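5. Sparplan in der Depotansicht einrichten

Im folgenden Abschnitt legen Sie in Pasteck einen Sparplan auf einen Fonds oder eine Einzelaktie an. Voraussetzung ist ein freigeschaltetes Depot bei Vollier und ein Verrechnungskonto, das den Status „Aktiv“ trägt. Neue Depots stehen am Tag nach der Freischaltung zur Verfügung. Wie Sie ein Verrechnungskonto hinterlegen, steht in Abschnitt 3.

5.1 Sparplan anlegen

1. Melden Sie sich an und öffnen Sie im Hauptmenü den Punkt „Depot“.
2. Wählen Sie das Depot aus, in dem die Anteile verbucht werden sollen. Bei Gemeinschaftsdepots erscheint zusätzlich der Name des zweiten Inhabers.
3. Klicken Sie auf „Sparpläne“ und dann auf „Neu“.
4. Geben Sie die ISIN oder den Namen des Wertpapiers ein. Nicht sparplanfähige Titel sind grau hinterlegt.
5. Tragen Sie die Sparrate ein. Die Mindestrate beträgt 70 Euro, bei Einzelaktien 80 Euro.
6. Wählen Sie den Rhythmus: monatlich, zweimonatlich oder vierteljährlich.
7. Prüfen Sie die Kosteninformation und bestätigen Sie mit Ihrer TAN.

Der Sparplan erscheint danach mit dem Vermerk „Vorgemerkt“ in der Liste. Nach der ersten Ausführung wechselt der Vermerk auf „Laufend“.

Hinweis: Aufträge, die nach 19 Uhr bestätigt werden, gelten als am nächsten Bankarbeitstag eingegangen. Für Sparpläne, die am Sonntag angelegt werden, ist das der Montag, sofern dort kein Feiertag liegt.

5.2 Ausschüttungen wiederanlegen

1. Öffnen Sie den gewünschten Sparplan und klicken Sie auf „Bearbeiten“.
2. Setzen Sie unter „Erträge“ den Haken bei „Wiederanlage“.
3. Speichern Sie mit TAN.

Die Wiederanlage erfolgt nach Abzug der Steuern. Ein Freistellungsauftrag wird berücksichtigt, wenn er vor dem Zahltag erfasst wurde. Bruchstücke werden mit drei Nachkommastellen geführt und lassen sich nur zusammen mit ganzen Anteilen auf ein anderes Konto bei Vollier umbuchen.

Achtung: Bei einem Übertrag zu einer anderen Bank werden Bruchstücke verkauft. Der Verkauf kann steuerpflichtig sein.

5.3 Rate ändern oder aussetzen

1. Markieren Sie den Sparplan in der Liste.
2. Wählen Sie „Rate ändern“ oder „Pause“.
3. Legen Sie bei einer Pause den Monat fest, in dem die Ausführung wieder beginnt. Ohne Angabe bleibt der Plan ausgesetzt.

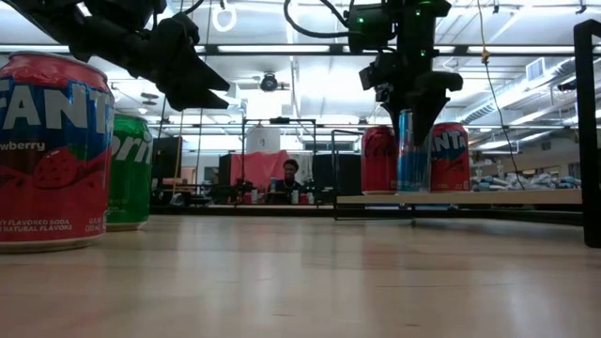
Änderungen müssen spätestens zwei Bankarbeitstage vor dem Ausführungstermin eingehen, sonst gelten sie erst für den darauffolgenden. Reicht das Guthaben auf dem Verrechnungskonto nicht aus, entfällt die Ausführung. Sie wird nicht nachgeholt. Nach drei entfallenen Ausführungen in Folge setzt das System den Plan auf „Pause“.

5.4 Fehlermeldungen

Code 628: Die Risikoklasse des Wertpapiers liegt über Ihrer hinterlegten Einstufung. Aktualisieren Sie den Fragebogen unter „Profil“ und wiederholen Sie die Eingabe ab Schritt 4.

„Titel gesperrt“: Für das Wertpapier läuft eine Kapitalmaßnahme. Bestehende Sparpläne bleiben gespeichert.

Fragen zu diesem Abschnitt nimmt Rafia Rizvi in der Depotbetreuung Wurnville entgegen. Halten Sie dafür bitte Ihre Depotnummer bereit.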